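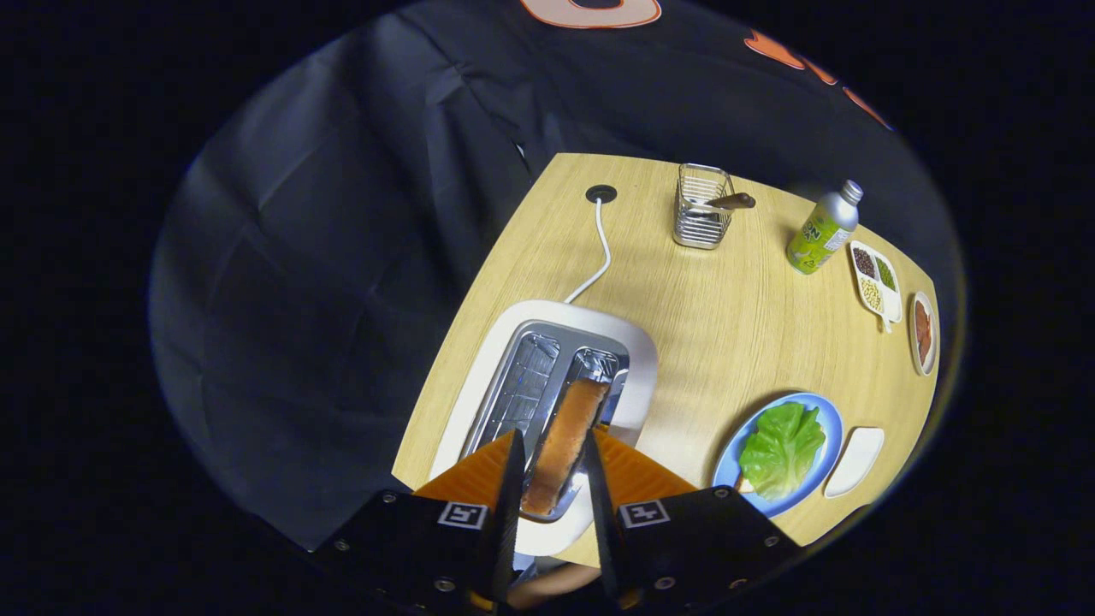
Breakfast Table, January

I've been meaning to put up a little gallery page for the breakfast things ever since we moved to Dadham, and January seemed like the month for it (it's dark until almost 8, so what else is there to do but make toast and fuss over the table?). Click through at your own pace. Captions are mine, opinions too!

Toast first, always. I like a slice golden in the middle with a browner crust, and a plain white two-slot toaster does that fine. I looked at a four-slot one in the Csonka store and talked myself out of it, we just don't eat that much bread.

The table. Light wood with a curved edge, and a round black grommet for the cord to go down through. I can't tell you how happy that little hole makes me. Our old place in Nesness had one outlet behind the fridge and we ran an extension cord across the floor for years.

Wire utensil caddy. Stainless steel, lives in the middle of the table so everyone can reach it. The brown wooden handle always ends up sticking out sideways, no matter how I put it back.

Beans in the divided dish: green mung beans, yellow soybeans and the dark reddish ones. Three compartments and a short handle, so it's easy to pass along. Szabolcs Sipos next door gave me his way of doing the soybeans (overnight soak, long simmer, lots of garlic) and I'm working up to it.

Lettuce on the light blue plate. Crinkly leaves are my favorite, they hold on to dressing so much better. I've got 16 seedlings going on the windowsill from a Botance packet, and if even half of them make it I'll be giving the stuff away by spring.

Small white dishes. I have too many and I keep buying more. Oval ones, oblong ones, good for a bite of something next to your toast or for crumbs when you're done.

More pictures once I've sorted out the pantry shelves. If you have a good spread recipe, send it over, I'm all out of jam.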